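## About Tokby Wallcoverings

Tokby supplies and hangs patterned wallpaper for houses, clinics and small hotels. The business was set up in Lostville by Gerardo Magbanua and Angelica Umali, who still measure most jobs themselves. We stock 220 papers in the Lostville showroom and order others in from the mill at Kosberg.

Most of our work is large-repeat pattern: damask, ornamental stripe and block florals. Repeat height sets the cutting plan. A 52 cm roll with a straight match wastes less than the same roll with a half drop, and our quotes list both the net wall area and the paper ordered, so the difference can be checked.

Walls are filled, sanded and sized before hanging. Colour is matched by batch number - rolls from different batches are never mixed on one wall. Internal corners are cut and overlapped, and the pattern is centred on the wall seen first from the door.

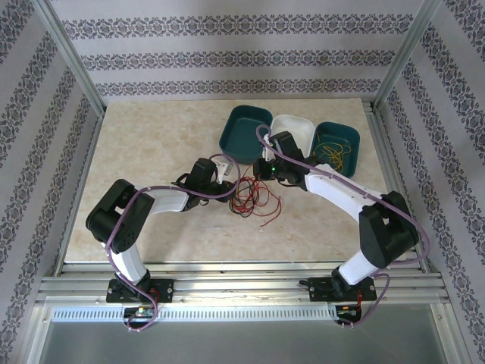 Thomas Amato wrote to us that the quote for his stairwell ran to two pages and that he would have liked the total on the first. Quotes now carry the total at the top, with the cutting plan attached behind.

Dong-hyun Seok runs the workshop and trains our apprentices. Training covers paste selection, plumb lines, trimming and the removal of old vinyl. Repairs to existing paper are handled by Cauã Caldeira, who keeps offcuts from each job on file by batch.

The showroom is at 59 Saludo Street. Sample books can be borrowed against a $60 deposit, refunded on return.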